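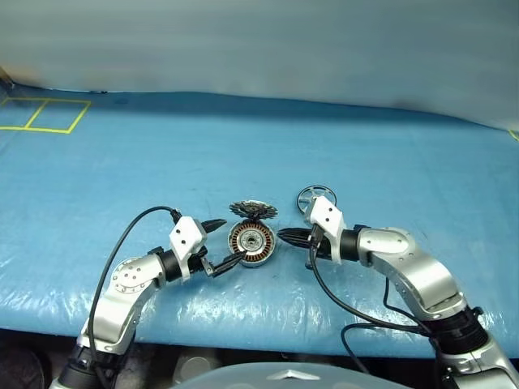 Home | Ask Us | Money | Movies and TV | Animals | Send a Question

How Do Websites Know How Rich a Star Is?

By the Edix Kids desk, July

Type the name of almost any actor into a search box and add the words "net worth." In a second you get a number. It's usually a nice round one, like $5 million or $20 million. Where did it come from? Did somebody look in the actor's bank account?

No. Banks are not allowed to hand out that kind of thing, and most actors don't tell. So a number like that is a guess. Some guesses are careful, and some are pretty sloppy.

First, what is net worth?

Net worth is everything you own minus everything you owe. Say you have $3 in your pocket and you owe your sister $2. Your net worth is $1. (If you also own a bike, you have to add what the bike would sell for, and now it gets tricky. Who decides what a scratched bike is worth?)

Grown-ups have the same trouble, only with houses. A star might live in a huge house and still owe the bank most of the money for it. From the sidewalk you can't tell.

Isn't it just what they get paid?

People mix these up all the time. Pay is money coming in. A lot of it goes right back out. An actor usually pays an agent, who finds the jobs, and often a manager and a lawyer too. Then there are taxes. So when you read that somebody "made $1 million" for a movie, don't picture a million dollars sitting in a pile at home.

Some actors also get residuals. Those are payments that come later, when a show is run again. They can be big, but they can also be tiny. A residual check can be for less than the stamp on the envelope.

So how do they guess?

A writer might look for old news stories about what a star was paid, or records of a house being sold. Those are real clues. The rest gets filled in. We looked at a page about the star of a puppet show made in Stivbridge, and it gave a net worth with no clues at all. Three other sites had the same number. That sounds like proof, until you notice they used the same sentence, with the same spelling mistake. They had copied it.

Four sites copying one guess is still one guess.

What should I look for?

Check whether the page says how it got the number. Check when it was written, too, as a number from years ago may be way off now. Watch for words like "estimated" or "reported." Estimated by whom? If the page doesn't tell you, you're allowed not to believe it. That goes for this page too.

Comments (3)

bastexfan: my brother said the guy from my favorite show has a billion dollars. i asked him where he read it and he said "everywhere"

Essien reader: We used this in class on Tuesday. The kids wanted to know if a dog actor can have a net worth. Can it?

purplesocks: I have $1,412 in my game but my mom says that doesn't count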